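Why Do Fizzy Drinks Fizz? (And Why Does the Shape of the Glass Matter?)

Kids' Corner, by Yiğit Bayram

OK so. You open a bottle of soda. Pssssht! Bubbles everywhere. Where did they come from? They weren't there a second ago. The bottle looked totally still on the shelf.

Short answer: gas. Long answer: keep reading, it's not that long.

What's in the bubbles

The gas is called carbon dioxide. Same stuff you breathe out. At the drinks factory they push it into the water really hard, then put the cap on fast. The gas can't get out, so it stays mixed in with the water. You can't see it. It's hiding, kind of like sugar hides when you stir it into tea.

When you twist the cap, the squeeze goes away. Now the gas wants out. Pssssht.

That noise, by the way, is gas rushing out of the little gap at the top of the bottle. Then more gas starts coming out of the drink itself, and those are your bubbles.

Where bubbles get started

Look closely at a glass of soda. The bubbles don't pop up just anywhere. A lot of them come in a line, one after another, from the same tiny spot. Why that spot?

Bubbles need a place to start. A speck of dust, a bit of fluff from the dish towel, a scratch too small to see. A tiny pocket of air sits in there and the gas collects in it. It grows, and grows, and then it lets go and floats up. Then the next one starts.

Some glass makers do this on purpose! They scratch a little ring or star in the bottom of the glass. The Vindholm tall glass has one, I checked with a flashlight. You can feel it with a finger if the glass is dry. The Stastholm one is smooth and it fizzes much slower.
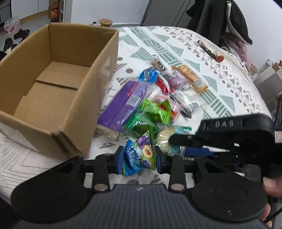
Tall and thin, or short and wide?

This is the part people argue about. My aunt has a whole shelf of glasses and says each drink needs its own. Maybe! But for fizz there is one big thing to know.

Gas gets out through the top of the drink, where it touches the air. A wide glass has a big top. Lots of room for gas to get away. A thin glass has a small top, so the fizz stays longer. That's why fancy bubbly drinks for grown-ups come in those skinny glasses with the long stems.

The stem is for holding, so your warm hand stays off the drink. Which brings us to...

Cold keeps the fizz

Cold water can hold more gas then warm water. So a cold soda stays bubbly and a warm one goes flat fast. A warm bottle can also spray all over you when you open it, and all over the couch, and then you are in trouble.

Ice is a bit sneaky. It keeps the drink cold, good. But ice is bumpy, and bumps are places for bubbles to start. Drop a cube in and watch it foam up. So put the ice in first and pour slowly.

Try it: the flat race

You need:
2 glasses, one thin and one wide
1 bottle of plain fizzy water, cold
a measuring cup
a clock

Measure the same amount of water into each glass. Pour down the side, slow. Don't stir. Look at them after 2 minutes, then every ten minutes or so. Write down which one has more bubbles. Taste a little of each at the end with a clean spoon. Which one tingles more?

Do it again with warm water in the sink around both glasses if you've got time. Ask a grown-up before you use the good glasses, please. Plastic cups work too but they are harder to see thru.

Word box

Carbonated: has carbon dioxide gas mixed in.
Flat: the gas is mostly gone. No tingle.
Stem: the long thin leg on some glasses.
Dissolve: to mix into a liquid so well you can't see it anymore.

Questions you sent in

Why does shaking make it explode? Shaking mixes lots of tiny air bubbles in, and every one is a starting place. Open the cap and they all grow at once. Let the bottle sit for a while first.

Does a spoon in the neck of the bottle keep it fizzy? Nope. Lots of people swear by it. A tight stopper works — the Agyeman kind with the clip is the one we use, any good one will do. And put it back in the fridge.

Is the tingle on your tongue the bubbles popping? Only a bit. Mostly it's the gas turning into a very weak acid in your mouth. Weird but true.

Next time: why straws work. Send questions before Sunday!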